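Home | Features | Interviews | Archive | Contact

The man who reads the small print on countertops

June 5, 2023
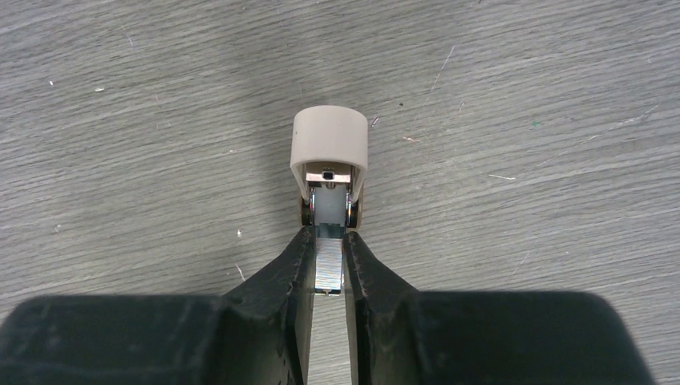
He has spent most of his working life persuading people that a kitchen surface is a long-term relationship, and he would like it known that he gets very few invitations to dinner.

"People see me looking at the counter and they start wiping it," he says. "I'm looking for the salt."

He asked me to leave his name out, on the grounds that he still has to buy his lunch in the town where he made most of his mistakes. For years he wrote care guides, the folded leaflets that come with a new worktop and go straight into the drawer with the takeout menus. He wrote them for Olteck, then for Koyama, and he now does the same thing for Emport, where his latest runs to 161 pages. The first draft was 736.

"There was a chapter on lemons," he says. "I still think about that chapter."

Did anyone read it? He stirs his coffee for a while. "My editor read the first half. She told me the second half was very consistent."

He grew up in Rokovden, above a hardware store, and remembers the family table mostly for what was forbidden on it: hot pans, wet glasses, ink, elbows. His mother kept a cloth over it, and a second cloth over the first. When the table was finally sold, the buyer admired its condition. "Of course it was in good condition," he says. "We'd never met it."

That has made him softer than his leaflets suggest. In print he is stern about trivets. At home he has a ring mark by the stove that he claims not to notice, and a drawer of cutting boards he uses as trays.

I ask what people get wrong, expecting bleach. He says sprays. "They own 3 sprays and 2 of them are doing the same job. The third one smells of a forest. What you want is warm water, a little dish soap and a cloth you'd be willing to show your sister."

And scratches? He shrugs. A scratch bothers you for a month, he says, and then it belongs to the house, like the stair that creaks. He has had letters from customers who disagree – long ones, some with diagrams.

He answered every one until March, when the company gave the letters to a different department. He misses them more than he expected.

"One woman wrote to me about the same burn mark for years," he says. "At the end she was mainly telling me about her garden. I never did fix the burn. Her beans sounded excellent, though."

He is now at work on a leaflet about sinks. It is meant to be a single page, and he has already asked for an extension.

Recent interviews
A piano tuner on moving to the suburbs
Why the crossing guard kept the old whistle
Forty winters of selling umbrellas
The librarian who shelves by guesswork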